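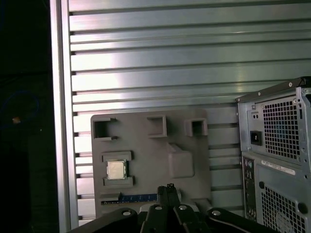
Review: Plitirow Handling Rules for Robot PC Assembly, second edition

Filed under: Guides and standards

I have been using the Plitirow handling rules for most of a year now, first in the old edition and since December in the new one. It is a spiral-bound book of 74 pages with 33 numbered rules, a set of wall cards, and a log template you can print. It covers one narrow job: using a robot arm with a two-finger gripper to put parts into desktop computers and take them out again. Processors, memory, power supplies, and the practice boards people use before they move to a real case.

Our shop bought two copies. One lives at the bench and is already dirty. I read the other one at home, cover to cover, before writing this.

What you get

The rules are split into eight sections. The first is about the cell itself: floor, fencing, lighting, cable runs, stop buttons. Then come grippers, parts, teaching positions, running, stopping, records, and people. Each rule gets a page or two. The rule is at the top in large type, then a paragraph on what it means, then a box called "How to check." The boxes are the part I use most. A rule you can't check doesn't do much for me.

The wall cards repeat the rules in short form. They are laminated and the type is big enough to read from the arm's side of the fence.

The parts section

Most of the value is here. Rule 11 says a processor is held by its edges and nothing else. No finger goes on the contact side, ever, and no finger closes across the top of the heat spreader. Rule 12 says you set grip force on a scrap chip of the same size before you touch a good one, write the number down, and repeat after any change of fingertip. We used to skip the second part. A new set of tips with the same part number closed slightly differently from the old set, and we bent the corner of a substrate before anyone thought to look. We have followed Rule 12 since then.

Rule 14 covers the approach to the socket. Come in from above, stop short, check the corner mark, then go down slowly with the force limit on. If the limit trips, back straight out along the same line. The book is firm that you don't wiggle. I know people who wiggle. Kartini Tarigan, who runs our second bench, wiggled for years by hand and got away with it, and she agrees that an arm has no business trying it.

Static gets three rules. Ground the bench, ground the arm's tool plate, and measure both at the start of the shift. The book wants the readings in the log, with initials.

Practice boards first

The second edition adds a chapter on dummy boards, and it is the best new thing in it. The advice is to teach every motion on a plastic board before running it in a case. The board should have a holder that fits a real chip and a slot the right length for memory, and it should be fixed so it can't slide. You run the motion around 200 times at working speed. If it passes with no drops and no force trips, you move on. If it fails, you fix the cause and the count goes back to zero.

That last bit annoyed me at first. We tried it anyway with the Bedeo arm, and our count went back to zero four times in one afternoon. The cause was a loose bolt on a finger link. Under our old habit of "mostly works, move it to the case," we would have found that out over an open motherboard. The book also says to check every bolt on the gripper with a driver at the start of the day, and I had been treating that as filler. I don't now.

A smaller piece of advice from the same chapter: keep the computer you will move to close to the practice board, inside the same cell, so that lighting and camera angles don't change much between the two. It saved us a lot of re-teaching.
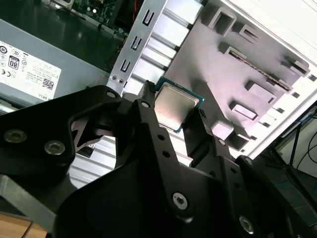
Working inside a real case is a different matter, and the rules get stricter. Speed drops by half once the gripper is below the top edge of the case. The side panel comes off completely and leaves the cell. Power cord out, and the supply left alone for the time given on the maker's sheet before any tool goes in. Loose wires are tied back or held in a clip, and a person checks for them by eye before each run. Rule 19 asks for a "keep clear" shape drawn in the software around the heatsink, the supply, and any plastic shroud, with a margin wider than the gripper's widest link. Most people model the fingertips and forget that the links fan out when the fingers open. We had forgotten it too.

What I don't like

The index is poor. I looked for "memory" and found it under "strip parts." There is no entry at all for heatsinks, though they come up many times.

The records section is heavy for a small shop. It wants a log line for every pick. That may suit a line with automatic logging, but our older Kikus controller can't write one out in any useful format, so somebody has to type. We log every failure and the first and last pick of each batch. I wrote to Plitirow about it and got a reply from Eleri Harries, who edits the book. She said the full log is what they recommend and that a shop can write down a lighter plan if it sticks to it. I would like to see that sentence in the book.

The section on people is too short. It says to stay out of the fence while the arm is live and to have one named person in charge of the stop button. Fine. It says very little about handing parts in and out between runs, and that is when our near misses have happened. We wrote our own rule for it: arm parked, brake on, key in the pocket of the person reaching in.

One more point. These are one publisher's rules. They don't replace the safety standards your cell has to meet, or the manual for your arm, and the book says so on its first page. If you haven't done a risk assessment for the cell, do that before you buy this.

How it compares

The only other thing I have used for this kind of work is the Trevor checklist. It is shorter, a folded sheet, and easier to hand to a new person. It has nothing on dummy boards and only one line on grip force. We keep a copy by the door for visitors. For the people who teach the arm, I would want the Plitirow book.

Should you buy it?

If you run an arm on computer parts, yes. If you own the first edition, the dummy board chapter and Rule 19 are worth the upgrade – the rest is mostly the same text with better drawings. If your arm handles boxes or bottles, very little in it will apply to you.

The wall cards can be ordered separately. Get the larger size.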